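Chapter 6
Rules for the Shared Table

After you study this chapter, you should be able to:

- explain the difference between a standard, a site rule and a good habit;
- mark the working area of an arm that stands near people;
- prepare a table for a handling task and write this preparation down;
- decide when a task must be stopped, and who may start it again.

Before you read

Think of a kitchen where two people cook at the same time. They have no written rules, but they know many things: who holds the knife, where the hot pot will be put, when to step back. A robot arm does not know these things. Everything that two cooks agree with one look must be agreed in advance, on paper, and then checked.

6.1 Three kinds of rules

In the earlier chapters we spoke of the arm as a machine with joints, motors and a controller. From now on we speak of the arm as a neighbor. It works at a table, and people come to this table to place objects, to take them away and to clean.

The rules for such work come from three sources. The first source is the published standards. They are written for many factories and many countries, so their language is general. A standard will tell you that the risk must be assessed before the arm is used. It will not tell you where to put the chair of the operator.

The second source is the site rules. Each workplace writes them for itself, and they must never be weaker than the standard. At the training hall in Flundach, for example, the site rules fill 30 pages, and a new student reads them before the first practical lesson.

The third source is good practice. It is often not written at all, and for this reason it is easily lost when experienced people leave. One aim of this chapter is to put some of it in writing.

6.2 The working area

The working area is all the space that any part of the arm can reach, including the gripper and the object in the gripper. Beginners usually think only of the gripper. The elbow can also strike a person, and it often moves behind the place where the eyes are looking.

In the Flundach exercises the border is marked on the floor at a distance of 700 mm beyond the farthest reach. This number belongs to that hall and to the low speed used there. You must not copy it to another place without a new assessment. When the speed, the tool or the load is changed, the border is calculated again.

Cables need the same attention as the border. A cable on the floor should have a fixed path, and this path should not cross the place where the operator walks.

6.3 The table and the objects

Many accidents in handling work are small: something falls, rolls or spills. Therefore the objects on the table are part of the safety plan. For each task, write an object list before the power is switched on. The list gives the name of each object, its starting place and whether the arm is allowed to touch it. Objects which are not on the list are taken off the table.

The project Usen used this method for household objects. The team recorded 2,000 short tasks, each with its own list. When they later compared the stopped tasks with the lists, they found that the most frequent cause was an object whose starting place was described badly. "Near the bowl" is a bad description. "In front of the bowl, long side toward the back of the table" is a good one.

Tasks where one object is held over another need an extra line in the list. Write which object is held, which one stays on the table, and whether contact between them is permitted. With a cup and a bowl, a light contact at the rim may be acceptable. With glass it is not.
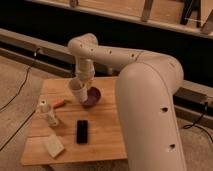
6.4 Stopping and starting again

Anyone in the room may stop the arm. No reason has to be given at that moment, and the person must not be blamed later if the stop was not necessary.

Starting again is different. Only the operator named for the task may do it, and only after these steps:

1. Look at the whole working area, also behind the arm.
2. Compare the table with the object list.
3. Write the cause of the stop in the log. If the cause is unknown, write "unknown".
4. Say aloud that the arm will move, and wait for an answer from each person present.
5. Start at reduced speed and keep it for 30 seconds.

In section 6.5 we apply these steps to two cases, the packing line at Coste and the teaching laboratory at Rirno. Please read both cases before you try the exercises.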